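Dronbridge Craft Room: progress report to the Plaklow fund
9 December 2019
From: Chiyo Koyama

Quick one, full accounts to follow with the receipts.

Where we are

November was the paper month. 41 people came through over the month, mostly after school and the early evening slot, a few parents staying on. Eight sessions planned, six ran. Two lost to the boiler, both to be made up in the new year, no extra cost to you.

Room is in decent shape. Shelving up along the back wall, sink fixed, lights still a bit yellow but fine to work under. Second delivery from Skorska came in short on card. Have chased, they say it's on its way.

Tables and materials

Orange and pale green for the paper flower work, as agreed. Crumple first, then flatten or cut, then wire. The crumpling is what the younger ones like and it gets through paper fast, so the order for next term needs to go up a bit. Orange runs out before green every time. Please see the revised line in the budget sheet, it is the only line I've changed.

Marble-look tabletops are holding up. Glue comes off with warm water if you get to it the same day. Would not go back to the bare wood ones.
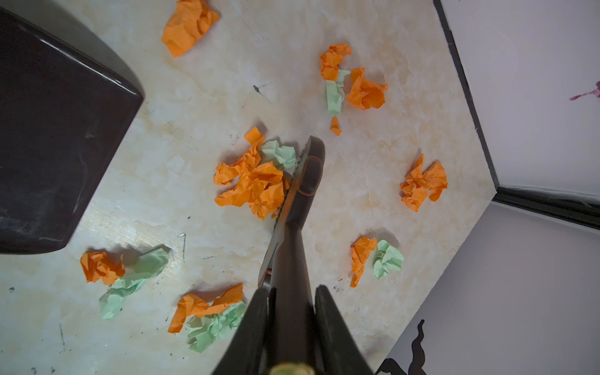
Tools

Cutting is still the weak spot. Serrated blades are good on flat card, not so good on crumpled paper, which tends to fold round the edge. Would like to try a plain blade alongside before we buy more of the same. Fragkou have quoted for two sample sets, quote atached. Black handles are easy to spot on the pale tops, so keep those whatever we choose.

Tool check at the end of every session, signed sheet on the door. Nothing missing so far.

Still to do

Make-up sessions, dates to be confirmed with the building.
Card from Skorska.
Lids for the scrap boxes. Paper gets everywhere otherwise.
Wall display for the finished flowers, waiting on hooks.

What I need from you

A yes or no on the Fragkou samples, and on moving the unspent boiler-week money over to paper. Same pot, just a diffrent line. An email is enough for both.

Chiyo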